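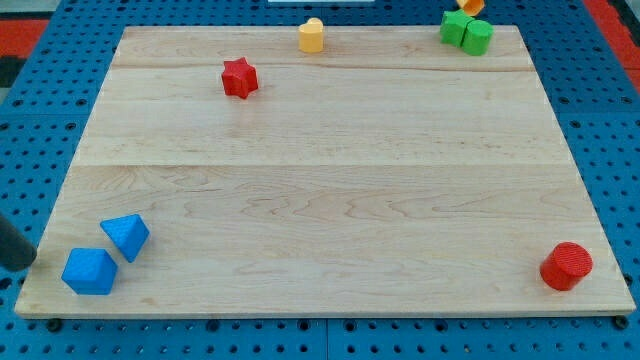

Maple board on blue pegboard.

Unit 5: Connected sensors in small businesses

Course notes, Embedded Product Design
Instructor: Bernadette Mac an tSaoi

Last unit covered how a sensor takes a reading. These notes cover what happens to the reading afterward, and how much of that work should be done on the device. Read them before lab. Bring your Grernik board and the USB cable that came with it.

Parts of a system

Most small sensor products have the same layout. A node takes a measurement and sends it by radio to a gateway. The gateway passes it over the internet to a server, and the server stores it and decides if someone should get a message. A basement leak detector works this way, and so does a soil probe in a greenhouse.

The node is usually the weakest part. It runs on a battery, it has very little memory, and it may be in a spot that is hard to reach. Plan for the gateway to lose its connection too. In the Gelham design we use in class, the gateway holds up to 4,000 readings and sends them in order when the link comes back.

Sampling and battery life

The radio uses far more power than the sensor. A node that wakes every 5 minutes and sends every reading spends most of its battery on sending. If it stores 12 readings and sends them together once an hour, it will last much longer on the same cell. The cost is delay. An hour is fine for humidity in a storage room and much too long for a water leak.

A common fix is to let the node check each reading against a limit. Normal readings wait for the hourly send. A reading past the limit goes out right away. You will write this check in lab, in the file named limits.c.

Alerts

Set two limits, one to start the alert and a lower one to clear it. With a single limit, a value that hovers near the line will set off message after message, and the owner will mute the phone. The gap between the two limits is called hysteresis. Mawuli Abubakari's handout from November has a worked case with a pump motor.

Also send an alert when a node goes quiet. A dead battery and a calm day look the same on the server unless each node reports in on a schedule.

For lab

Work in pairs. Use the Prostov server login from Unit 3. Log at least 3,000 readings overnight, then plot them and mark any gaps. Write one page on what caused the gaps and how your node handled them. Hideaki Mizuno has spare batteries and will be in the lab until closing.

Reading: Spanos data sheet, the sections on sleep modes and wake timers. Skip the part on mesh networks - we get to that in Unit 7.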